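**Cudcombe House residents' meeting, 26th May**

Present: Tolera Sisay (chair), Elsa Bakke (minutes), Čestmír Doležal, Svetozár Lukáč. Apologies from Čestmír Ševčík.

1. Last minutes approved. The hall lamp is fixed, hooray!

2. Guest room. Everybody loves the egg comforter! Svetozár wants to keep it on all year, and Tolera said the sleepy yolks cheered him up the minute he walked in.

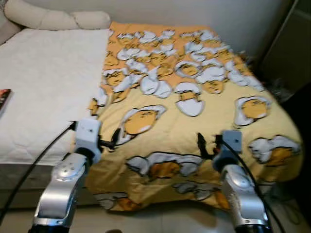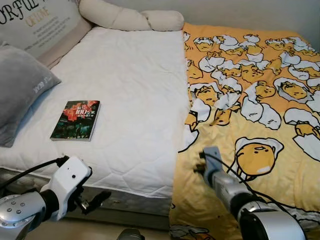

Agreed to keep the yellow comforter and the long cream bolster. Elsa will buy 2 spare quilted mattress pads from Prilby, up to $47 from the house fund. Čestmír D. offered to start a guest bookshelf (great idea, all in favor) and has 15 paperbacks ready to go.

3. Bedding wash moves to the first week of the month. Elsa to put the new list on the laundry door.

4. Next meeting at 6, in the kitchen. Svetozár is bringing soup.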